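3.2 Perspective-taking prompts in shared households

Earlier work on empathy in adults has relied mostly on questionnaires completed alone. The present study instead asked pairs of people who live together to respond to short written prompts about ordinary chores. Each prompt named a small lapse, such as dishes left in the sink or trash not taken out, and asked the respondent to write what the other person in the home would feel on finding it. We recruited 65 adults through the Serrano housing office. Each completed 4 prompts over the course of February.

Responses were scored with the Cenus scale, which separates naming a feeling from giving a reason for it. Lunde scored the full set and Nyberg scored a subset blind to condition. Disagreements were settled by discussion, and the original scores were kept for the reliability analysis.
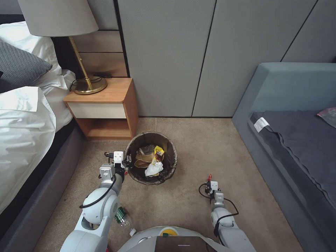

3.3 Self-referent and other-referent wording

Two wordings were compared. The self-referent version asked, "How would you feel if this were left for you?" The other-referent version asked, "How will the person you live with feel?" The two were matched for length and reading level. Respondents saw only one version — wording was assigned by household so that members of a pair could not compare forms.

Self-referent wording produced longer answers, but most of the added text concerned the respondent's own habits and past complaints. Other-referent wording produced shorter answers that named a feeling earlier and more often tied it to something the other person had said. This pattern held for trash and dishes and was weaker for noise, where many respondents in both conditions wrote that the other person would not mind.
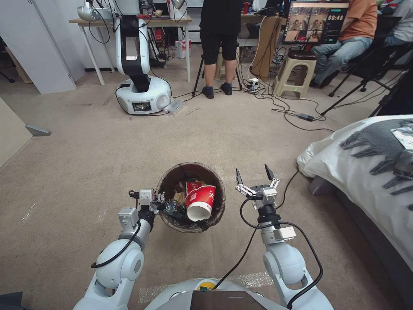 Figure 6. Robotic arms at a wastebasket on a carpeted floor.

Answers of the "would not mind" type are difficult to interpret. They may reflect accurate knowledge of a tolerant partner, or they may be a way of closing the question. The Cenus scale gives both the same score. We therefore coded them separately and repeated the main comparison without them; the direction of the difference between wordings did not change. Partner reports, described in Section 4, allow a partial check on accuracy.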